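HOM 145: Table Styling and Small Displays
Samstead Evening Program
Notes for Session 2: The Seasonal Table on Very Little
Instructor: Tane Hinds

Before we start

Last session's handout had the wrong fold for the envelope napkin. Several of you followed it faithfully and produced something closer to a paper hat. The corrected fold is on the back table. Please take one and throw the old one away, or keep it for birthdays.

Also, the linen cupboard is for linens. I found a sandwich in it.

1. What we mean by a seasonal table

A seasonal table is an ordinary table plus a small amount of information about the month. It still has to do its job, meaning people have to be able to sit at it, find their plate, put down a drink and see the person opposite. Most of the failures I grade each October come from forgetting the middle two.

The usual approach is to go to a store, panic, and come home with leaves. Garlands of leaves, a runner with leaves on it, napkin rings made of wire leaves that catch on sweaters. By the time the food arrives there is no table left to put it on, and the gravy goes on the piano.

In this course we work the other way around. Start with the plate and the cup. Put down what a person needs. Then add one seasonal thing, look at it from a chair, and decide whether you can stand to stop. (You can. It gets easier.)

2. The base

Your base is the tabletop or the cloth. For class work we use a white surface, which is unforgiving and therefore educational. White shows the spacing between things very clearly, along with every crumb.

Things to check on the base before anything goes on it:

Seams, joins and holes. If your table has them, decide now whether you are going to cover them or work around them. A cloth over a hole is a trap for anyone with a narrow glass.

Shine. A glossy top throws back the light from overhead and makes small bright spots that compete with your nice things. Move the lamp before you buy a cloth. The lamp is free.

Level. Put a round object on it. If it leaves, the table is not level.

What is behind it. People set a table as if it floated in space. It does not. It floats in front of your recycling. A plain cloth hung behind a display costs next to nothing and does more than any centerpiece, but remember that its color joins your scheme whether you invited it or not. Bright green will make orange look very orange indeed.

3. Color, in the smallest useful amount

I was given 40 minutes for color theory and will be using 10 of them.

Pick one warm color that shouts and let everything else talk at a normal volume. In the fall the one that shouts is nearly always orange, because of pumpkins. You may fight this if you like. I fought it for years and owned a great many brown candles.

The partners people reach for are brown, rust, mustard and dark red. These are all cousins of orange, and a table made entirely of cousins has the mood of a long family lunch. Cool, pale colors do the job better. Light blue is across the wheel from orange and makes it look crisp. Lavender sounds wrong and looks fine. It has enough gray in it to behave.

You almost certainly own something pale blue already. Most mugs that get given as gifts are pale blue.

If your pumpkins are striped with white or cream, so much the better, as the cream ties them to a white table and you can skip the runner. If they are solid orange, put a little cream somewhere else: a napkin, a candle, a bowl.

4. Real or fake

The question comes up every term and people get heated.

Real pumpkins smell good for a while, vary nicely in shape, and then one morning you pick one up and the bottom stays where it was. They mark a cloth. They mark a wooden table worse. If you use real ones, set them on a saucer and check underneath every couple of days with low expectations.

Artificial pumpkins last until you are tired of them and for many years after. They can be moved around as often as you want, which makes them the right thing for practice. Their weakness is that they come in sets, so every one has the same ribs and the same expression. Turn them so the stems or crowns point different ways. Turn one on its side if you must, though it does start to look like an accident.

Our class set came from Stadico and the plates from Hoani. Some 585 items are on the prop list and I would like the same number there in the spring, so please sign things out.

5. Placing: the four-object exercise

This is tonight's practical. Everyone gets four objects: one plate, one mug, two small pumpkins. Nothing else. No leaves. I will be checking pockets.

Step one. Put the plate down first. It is the biggest flat shape and everything else will be read against it. A little off center is usually kinder than dead center, unless you are setting a place for someone who will eat there, in which case it goes in front of the chair and your artistic feelings do not come into it.

Step two. The mug. Keep it well clear of the plate and set it slightly farther back. Watch the handle. A handle pointing in toward the plate keeps the eye on the table. Pointing out, it sends everybody off to look at the door. If you are left-handed you will have opinions about this, and you may write them in the margin.

Step three. The first pumpkin goes on the side away from the mug, close enough to the plate that they seem to know each other.

Step four. The second pumpkin. Here is where the evening goes. It can sit on the plate, beside the first one as a pair, or in the gap between the plate and the mug. Try all of them. Pick it up, hold it just over the spot, and look before you let go. Hovering is allowed and in fact encouraged. People who plonk always end up nudging, and nudging is how we lost the other gravy boat.
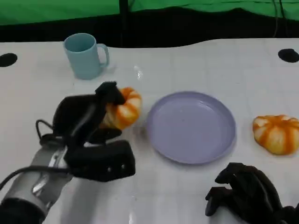
Fig. 1. Step four, with the second pumpkin held between mug and plate. Note the handle of the mug.

Look at the gap in Fig. 1 before you start on your own. With one pumpkin already to the right of the plate, putting the other on the left gives you a plate with bookends. It is tidy and a bit formal, and the blue mug back there on the left stops it from being perfectly even, which I like. Set it down too near the mug, however, and the plate gets lonely.

Now imagine the same pumpkin on the plate itself. You get a strong spot of orange on lavender and a clear center, and also a plate no one can eat from. Good for a sideboard. For dinner, someone has to take the pumpkin off, and it will live on the floor by their foot until dessert.

Two together on the right is the cozy option. It leaves the left side to the mug and a lot of white. I have seen this work beautifully and I have seen it look like a table that was interrupted.

Step five. Sit down. Display people stand up to judge and guests sit down to eat, and a striped pumpkin from above is a wheel of color while the same pumpkin from a chair is a small fat wall. Move things for the chair.

6. Common troubles

Everything is in a row. Push one object back by the width of your hand.

Everything is the same height. With these four objects it more or less will be. Put a folded napkin under one pumpkin if it bothers you. Do not build a tower. We had a tower last year.

It looks like a store shelf. Your gaps are all equal. Make one of them rude.

It looks empty. Leave the room, get a drink of water, come back. If it still looks empty, add a fork.

7. For next time

Repeat the four-object exercise at home with your own plate and cup and any two matching seasonal things. Lemons are fine. Two potatoes were submitted once and got a very respectable grade.

Try three arrangements, make a quick pencil sketch of each from the chair, and write a line or so under each saying what you would change. Bring the sketches folded, flat or rolled, I have stopped minding.

Read the chapter on cloths in the Sosik workbook. Skip the part on swags. We will deal with swags as a group, when we are stronger.

Pumpkins go back in the crate with the lid on. Mugs get washed even if you only used them as scenery, as I know for a fact that someone had soup in one.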